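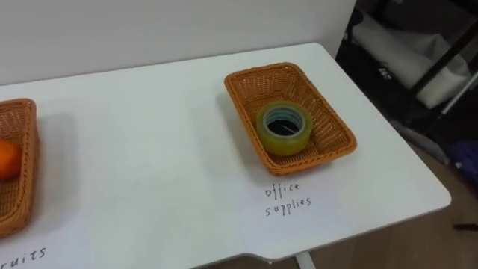 Two Baskets and a Marker

Hello again from the kitchen end of Flollville! Last time I promised I'd tell you how the great basket experiment was going, and a few of you wrote in to ask, so let's get into it.

If you missed the August issue, the short version is that my kitchen table collects everything. Mail, batteries, half a sandwich once (mine, sorry). I'd tried a big bowl, I'd tried a drawer, and for a while I tried just being a better person. Then I picked up a couple of shallow woven baskets at the Ponden flea market for 3 dollars each and gave them both a spot on the white table.

The one on the left is for fruit. I wrote the label straight onto the tabletop in black, by hand, and my mother-in-law still hasn't recovered. But it works for us! When the basket wanders off to the sink or the couch, whoever brings it back knows where it goes. I did test the marker underneath the table first and rubbed at it with a damp cloth, and please do the same before you go writing on anything you love.

The other basket is the office supplies one, and at the moment it's home to a roll of clear tape. I can't tell you how happy this makes me. We must own 13 rolls of tape in this house and I could never put my hand on one when there was a package to close up. Now I walk over and pick it up.

Encarnación Garrido wrote from Cliltumport to ask whether low sides are really a good idea, as she has cats. Fair point, and if you have cats I'd go deeper. For people, though, I'm sold on shallow. You can see what's in there at a glance, and it gets full so quickly that you have to deal with it. My old bowl could hide a month of receipts - and did.

A few small things I've picked up along the way. Put the fruit in whole and dry, and don't wash it until you want to eat it. Turn the baskets upside down over the trash now and then and give them a good tap, you'll be amazed at the crumbs. And keep some bare table between the two, or they turn into one long pile (ask me how I know).

Next up is the hall closet, which has nearly 23 scarves in it and one working light bulb. If you've got a scarf system you swear by, hit reply and tell me everything!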